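Play food sets: is the cutting board worth the shelf space?

Play & Pretend > Toy Kitchens
August 2019

gristmill37
Looking to replace a play kitchen set that lost most of its plates to the sandbox. Sorkmont wants 40 bucks for theirs, Bevov is cheaper but the fruit looks like it was designed from a verbal description. Opinions?

pan_of_beans
Sorkmont. The Bevov pear rolls under the fridge and lives there now.

oatmeal101
Disagree, we've had Bevov for years. The pear is fine. Your floor is crooked.

pan_of_beans
My floor is not on trial.

tuppence_hat
Go for plain plastic plates in colors you can yell across a room. "Bring me the orange one" is half the game.

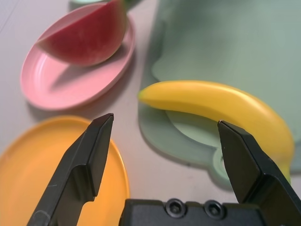
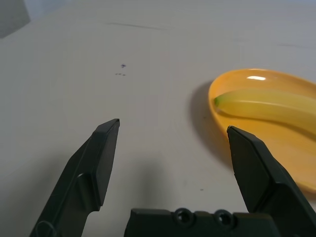
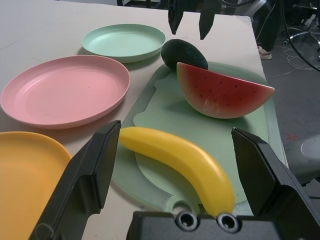
An orange plate gets into all three. The banana made it into all three too.

gristmill37
Do the plates need to come from the same brand as the fruit?

oatmeal101
Mix whatever you like. Ours are half Borkum, half yard sale, and the customers still leave without paying.

pan_of_beans
Fine, but skip any set without a cutting board. Otherwise they'll use a library book.

tuppence_hat
Strong disagree, ours has been a hat since May.

gristmill37
Ordering the Sorkmont. Measuring the gap under the fridge first.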